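Open Day at the Vollham Workshop: Frequently Asked Questions

When is the open day?
It takes place on a Tuesday in November. Doors open at 10 in the morning and the last group starts at 4 in the afternoon.

Do I need to register?
Yes, please. We have 97 places for the whole day. If your plans change, write to Keisha Achterberg so that another person can take your place.

Where do I go when I arrive?
Come to the Sosa entrance, on the side with the bicycle racks. The main gate stays closed for visitors. Room 127 is on the ground floor and has no steps.

What will I see?
There are two stations. At the first one, our team shows how household tasks are recorded with a hand-held gripper. At the second one, called Skikum, you can watch on a screen how such recordings are sorted and labeled.

May I try the gripper myself?
Yes. Every visitor gets one turn, at a table, sitting down. Most people begin with the storage box, and the lid takes more patience than they expect.
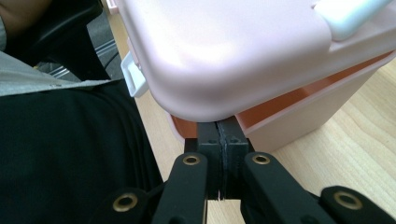

The hand-held gripper at the rim of the storage box lid.

Is it heavy?
Not very, but your wrist may become tired after several minutes. You can put it down at any time.

Can children come?
Children from eight years are welcome together with an adult. Please keep fingers away from the moving links.

May I take photos?
Of the stations, yes. Please ask before you photograph other visitors.

Is the visit free of charge?
Yes. Coffee in the Desten canteen is to be paid separately, and only by card.

Whom can I ask about a school group?
Aleksandra Głowacki answers these requests, extension 878. Please tell her the age of the pupils and which language you prefer.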